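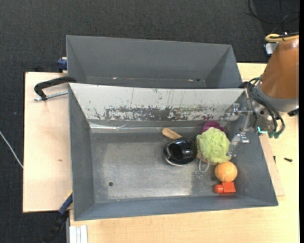 Part 5: Setting up the sorting bins

Right, so you've got your table up and level (go back to Part 4 if it still rocks, mine did for a week) and now it's time for the bins. I love this bit! I run two grey metal ones, one directly behind the other, and everything that comes out of the bathroom cupboard, the gym bag or the bottom of a suitcase goes through them before it's allowed back on a shelf. You can do it all with one bin if you're short of room, but you'll be forever tipping things out on the bed.

My pair came second-hand from a canteen clearance in Narnness and they've had a hard life. If yours are new and shiny, lucky you, the steps are the same.

What you need

Two metal bins with sloping sides, the same depth if you can manage it
A wooden tabletop or boards to stand them on
A soft brush and a damp cloth
A roll of shiny tape for the inside seams
A notebook, or the Sutter sheet from the back of this guide

Placing the bins

1. Put the first bin down with its long side facing you. You want to reach the far corners without leaning your tummy on the rim.

2. Slide the second bin in behind it, as close as it will go. A gap is where hair grips go to die.

3. Check underneath. Both bins should be resting on wood all the way across. I've got a separate pale board sticking out on the left, handy for putting down a cup of tea or the notebook.

4. Push down on each corner. If anything tips, shift the board and try again.

CAUTION: Lift the bins, don't drag them. Metal edges will score a wooden top in one go and I have the marks on my old desk to prove it.

Note: I do all this over dark carpet. It's lovely and quiet when you drop something, but pale bits show up on it like stars, so keep the hoover handy.

Checking the inside

5. Run a cloth (not your bare hand, please) along the walls and floor. Scuffs and scratches on the metal are fine. My front bin has a far wall where the light finish has worn off in a long jagged patch, and it makes no difference at all to a bottle of shampoo.

6. If the finish is flaking, brush off whatever is loose and wipe again. Keep going until the cloth comes away clean. Anything soft that goes in before you've done this will pick up every last chip.

7. Press a strip of tape along the join between the wall and the floor. It will crinkle a bit. Theresia Bühler at Turkambridge showed me how to smooth it with the back of a spoon and hers looks beautiful, mine never has.

8. Look for holes. There's a small round one in the floor of my front bin, down towards the left, and I leave it open, but I don't put tiny things on that side. Cover yours if you sort beads or earring backs.

Loading the front bin

9. Choose an end and stick to it. I pile everything on the right and keep the left half clear, so there's always a patch of floor to pull one thing out onto and have a proper look.

10. Put in the hard things first, anything wooden or with a handle, and turn the handles so they point out towards the clear side. You can then grab one without digging.

11. Soft, fluffy things go in last. Bath puffs are the worst for this: the netting catches on everything. Rest the puff near the top (my lime-green one is enormous) and let its cord loop hang down free onto the floor of the bin. If the loop gets wrapped round a handle you'll pull the whole lot up together.

CAUTION: Don't put a soaking puff or cloth in a metal bin and wander off. Squeeze it out and hang it up to dry first. Heidrun Bühler lost a very nice set of Broretti brushes to one wet flannel.

Note: Sixteen items is my limit for one load. Any more and I stop looking at them properly and start shovelling.

Keeping the back bin ready

12. Start every session with the back bin empty. It's for the keepers, so it only fills up as you go. A few crumbs and specks in the bottom don't matter while you're working.

13. When you've finished, put the keepers away before you start another load, then brush out the scraps from both bins. Do the back one first, it's the one you'll forget.

If your bins don't match in height, see Part 6, where I go into packing pieces and the cork mat.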